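Trays, grippers and my lunch break

Quick one tonight, early shift tomorrow and I still have to find my badge.

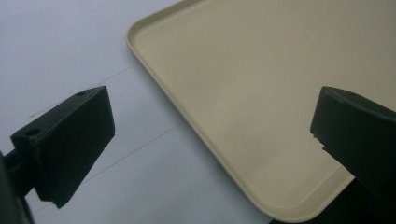 What's changing on the packing floor

So. Nandasik is getting robots. Been a rumor since spring, then in November they put it on the board by the time clock, one page, small print. The kitting benches go first. That's my bench.

If you don't know what kitting is – empty tray, fill the tray with the parts on the card, slide the tray down. Next tray. I've done it for 8 years and my hands know it better than I do.

For now the job is teaching. You hold the gripper, two black fingers, and you do your normal work with it instead of with your hands. Open, go in, close, lift, put it in the tray. Again. We do 20 minutes on and then swap, or that's the plan. My first go went way past that because the swap sheet was wrong.

It's slow. Really slow! Things I pick up without looking take me three tries. You can't feel the part, you just sort of guess from how hard the grip pushes back. Washers are the worst. By the end of the first week I had a sore spot at the bottom of my thumb and a lot more respect for whoever has to make a machine do this.

What people are saying

Depends who you sit with. The older ones at my table figure it's the Roltmont plant all over again, where the line got new equipment and the night shift was gone by summer. The younger ones mostly like it, it's a change from the bench and it pays a bit extra per hour. I go back and forth, sometimes in the same break.

The company line is no layoffs, 3 benches go automatic and the 15 of us on them get moved to checking and refills. Ok. But checking is standing up all day and looking at a screen, and a few people have knees that won't like that. I asked if we could get stools. They wrote it down.

Also the talking. At the bench you talk all shift. With the gripper you have to concentrate so its gone quiet, and I didn't expect to mind that but I do.

Stuff I want in writing

What the new rate is, once the teaching money stops.
Who fixes the thing at 5 am when it jams.
If I can go back to a bench when checking dosen't work out.

Meeting is next week, before first shift. I'll post what they say if I'm awake enough. Ok, found the badge, it was in the car. Bed.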